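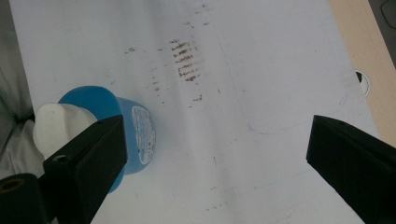
Can I still train on the release that has the slipped finger zero in it?

Only if you leave out the episodes listed in bad_width.txt, or throw away the gripper width column and work from video and pose alone.

Datasets > Skedix > tabletop > README

Skedix tabletop set, README

Hi! I'm the person who put this set together, and this README is mostly the story of one fault, so please read it before you load anything. The short version is that the width reading on our hand-held Grernetti gripper was wrong for part of the recording, I didn't notice, and a real arm ended up squeezing things a lot harder than it should have.

What's in the set

Short tabletop demonstrations, recorded with the hand-held gripper and its own camera. Every episode has a video, a pose track and a width track (how far apart the two fingers are, in millimeters). The objects are ordinary household stuff, mostly picked up, moved a little way and put down again. I kept the failed grabs in because I like having them, and they're marked with failed: true in the episode file.

What went wrong

The width comes from a little encoder on the finger slide. It gets zeroed once, with the fingers fully closed, and after that the number is trusted all the way down the line — by me, by the loader, and by whatever you train. At some point in March the coupling on the encoder shaft worked loose. It didn't fall off, which would have been kinder. It slipped, the zero moved by 5 mm, and then it stayed put and gave lovely smooth readings for the rest of the recording.

So the log says the fingers are closer together than they really are. You can't see it by scrubbing through the video, because open fingers look like open fingers. You can't see it in a plot of the width either, unless you know what the closed value is supposed to be. Mine went happily below zero at the end of an episode and my loader clipped it to zero. I wrote that clip myself, and yes, I've taken it out.
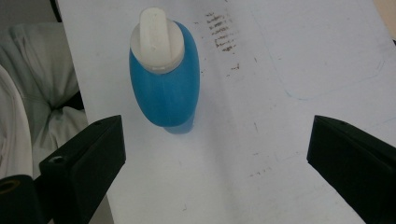 Blue bottle with the white flip-top cap, upright, just past the fingertips.

How we found out

The first policy trained on the full set went onto the Georgiev arm over at Cadbridge, where Kasun Sheikh was running the trials. Soft things were fine, more or less. Then it went for a hard plastic container, closed to the width it had learned, kept on closing, and the arm's current went up and stayed up until Kasun hit the stop. One finger pad split. Nobody was hurt and his hands were well clear, but he'd been reaching in to reset objects between runs all afternoon and neither of us was very happy thinking about that.

My first guess was the policy, and I spent way too long on it (two whole training runs, if you want to know!). Kasun's guess was the gripper. He closed the hand-held unit on a steel block, measured the block with calipers, and sent me a message with both numbers and no other words. That was the end of the argument.
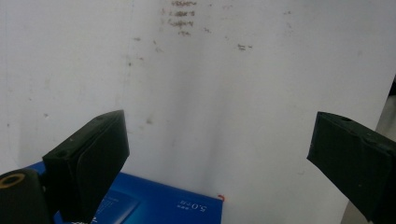 After that I went back through everything with the clip removed and looked for episodes where the width dipped under zero. That catches most of them but misses any episode where the fingers never fully close, so for those I went by recording order: anything after the first bad one is treated as bad until the coupling was glued and the zero redone. The list came to 110 episodes. I'd sooner flag a few good ones than leave a bad one in.

What to do with it

Use bad_width.txt. The loader reads it by default now, and you have to pass include_bad_width=True to get those episodes back. Video and pose in them are fine as far as I can tell, so they're still useful for anything that doesn't touch the fingers.

Please don't just add the offset back and call it fixed. I tried. The slip may have happened in more than one go, and near the start of the bad stretch the corrected numbers still look off to me.

If you're running a policy from this set on a real arm, set a force or current limit in the arm's own controller — not in the policy code. Ours was in the policy code, and it used the width to decide when to kick in. You can see the problem there.

Still to do: a zero check at the start and end of every episode. The new recordings have it. The old ones never will.

Comments

mossyrelay: Had the same thing with a set screw on ours. Paint pen line across the shaft and the coupling, and you can tell at a glance if it moved.

tdk_bench: Does the list cover the failed: true episodes too, or only the good ones?

Author reply: Both! The failed ones are in the same file, sorted in with the rest.

pell: Clipping negatives in the loader, ouch. I just went and looked at mine and I'm deleting a line as we speak.

Related items

Skedix loader changelog
Zeroing the Grernetti by hand
Finger pad replacement notes
Current limits on the Georgiev arm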